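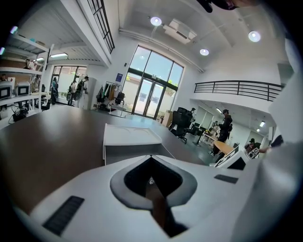
The large dark table, with the white tray.

The Tray

When I came to Trostlow in March I had one suitcase and the address of a firm called Griltetti. They gave me a key, a chair, and a place at the long dark table. On the table was a white tray.

I asked my neighbour at the table what it was for. She said it was for things.

I am a person who likes to know rules, so I watched it. In the first week there was a lemon in it. Then a bus ticket, a button, and a spoon with the name of a hotel on the handle. In the evening the tray was full and in the morning some of the things were gone and others had come. I never saw a hand. People walked behind the tall white shelves with their cups, they passed the two old monitors, they talked about the weather and about the Flendard order, which was late. When they had gone by, there was a pencil in the tray.

After eleven days I put something in myself. It was a small coin from my country, worth almost nothing. I put it near the round edge, where it could look like an accident. Then I worked very hard for one hour and did not look.

The coin stayed that day. It stayed the next day also. I was a little ashamed, as if I had told a joke and everybody was still waiting for the end. On the third morning it was gone, and in its place was a walnut.

I must explain that my grandmother kept walnuts in her coat. She used to give me one when I had to go somewhere alone, to the dentist or to school after an illness. I had not spoken of this in Trostlow. My English was not yet good enough for grandmothers.

I looked up. Under the mezzanine the lamps were on, and between the shelves I could see parts of people, a sleeve, the back of a head. The old man from the Ďurica workshop downstairs had come up to borrow the ladder. My neighbour was typing.

"Was somebody here?" I asked.

"When?" she said.

I took the walnut home in my pocket. I did not open it. It was on the windowsill the whole spring, and when I telephoned my mother I turned it in my fingers and told her that the work was good and the people were quiet.

In summer a new man came, with a big rucksack and a shirt buttoned up to the neck. He sat down across from me and put his hands on the table, carefully, like somebody who has been told it is expensive. After some time he pointed.

"Excuse me," he said. "What is this for?"

"For things," I said.

That evening I stayed until the others had gone down the stairs. I had bought a pear on the way back from lunch. I put it in the middle of the tray, turned off the lamps, and went to catch my bus.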